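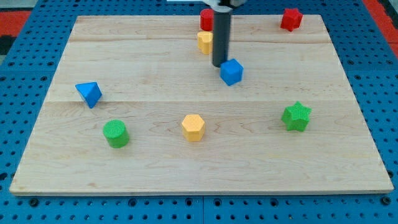
Light wood board, knots and seams showing

Oil or wax for a maple-looking board??

Posted by Marlene Chisholm, September 2024

Picked up a board like this at the Lunditz flea market, pale wood, pretty sure maple but no label. Want to use it for bread and cheese. Seller said "just put olive oil on it" – is that right? My sister says it goes rancid. Also one of the seams feels a tiny bit rough when I run a fingernail over it. Do I sand first or oil first? Don't want to spend a ton, already paid 34 dollars for the thing.

Vangelis Konstantinidis
Sister's right, skip the olive oil. Gets sticky and smells after a while. Food grade mineral oil from the drugstore, cheap. Sand first, always. I'd go 180 or so then 220, with the grain, wipe with a damp cloth, let it dry overnight, quick pass with the 220 again. Then flood it with oil, leave it a few hours, wipe off whats left. Do that three or four times the first week. After that once a month or when it looks chalky. Wax on top if you want, beeswax melted into the oil, I use one part wax to four oil.
Rough seam – check if it's just raised grain or if the glue is letting go. Hold it up to a window. If light comes thru, don't cut food on it til it's reglued with a waterproof wood glue.
And both sides!! I oiled only the top of mine last January and it cupped.

foseck52
never oiled mine, its fine. just dont put it in the dishwasher

Marlene Chisholm
Thanks both. No light coming through so just sanding I guess. Does the oil need to be warm or room temp is ok?

Vangelis Konstantinidis
Room temp is fine.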